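**Jemden, February 22, 2020.** I've been selling makeup brushes for five years, and what customers ask me most has nothing to do with makeup. They want to know where to put the things! So in April, Zatlow is bringing out Kvaran, our little line of tabletop holders, and I'm so happy with it. We tried loads of shapes at a big pale table, starting with a small round brown cup.
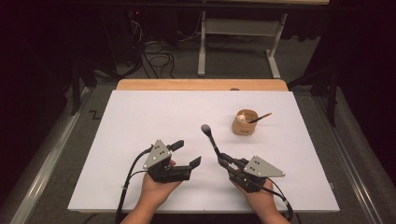

## The one I'd take home

My favorite is the mustard-yellow pouch with the rolled rim (it's bulbous, it's silly, I love it). It sits nicely by a mirror, and a fat flat-topped brush lying next to it looks right at home.
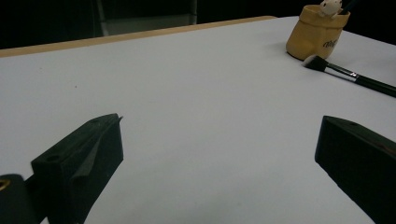
Esben Nørgaard says he'd given up on keeping brushes off the sink until he tried a Kvaran holder, and now he wants two more. We're making 3000 to begin with.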